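Storing Knitted Hats for the Summer
Tips from Amr Sqalli, Lincombe
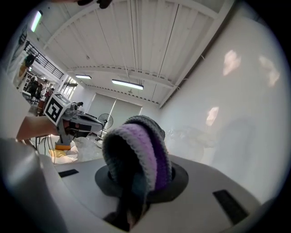

Every June I put the winter hats of the family in one cotton bag, and I learned some things by mistakes. First, wash before storing, because moths like wool which was worn. I use water at 80 °F and a small spoon of wool soap, then I dry the hat flat on a towel. Do not hang it – the ribbed band becomes long and never sits well on the ears again. A soft beanie with a band, like the gray and purple one, can be bunched or folded over for a short time, but for months I prefer it flat.

Put the thick hats at the bottom and the thin ones on top. My bag takes 11 hats, and I add a piece of cedar wood. Change the cedar after 6 months. If a hat smells closed in autumn, leave it one night near an open window.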